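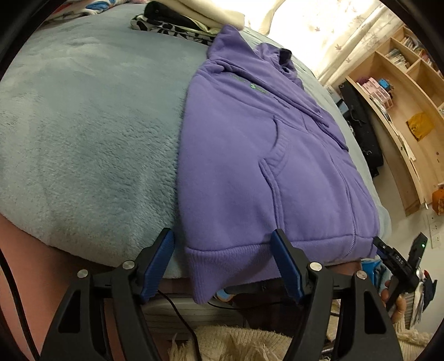
Restholm Student Robotics Project: Summary Report

1. Purpose

The project set out to record how people fold everyday clothing, using hand-held grippers, and to train a small model on the results. Work was carried out by a group of 19 students under the supervision of Salamatu Ansah between the start of the autumn term and April.

2. Method

Students recorded in their own homes. Each participant folded garments on a bed or table with one gripper in each hand. Hooded sweatshirts were included from the second month, as the hood and front pocket had been left out of the first task list. Recordings were checked by Nii Korletey and stored under the project name Elcombe.

3. Results

A total of 3,819 recordings was collected, of which 700 were set aside for testing. Shirts and towels gave the most even results. Thick garments were harder: the ribbed hem often slipped from the finger pads during the first fold, and 28 recordings were withdrawn for this reason.

4. Further work

The group recommends softer pads and a shorter cable. Trousers have not yet been attempted. The grippers will pass to next year's group in their present condition, with the spare pads.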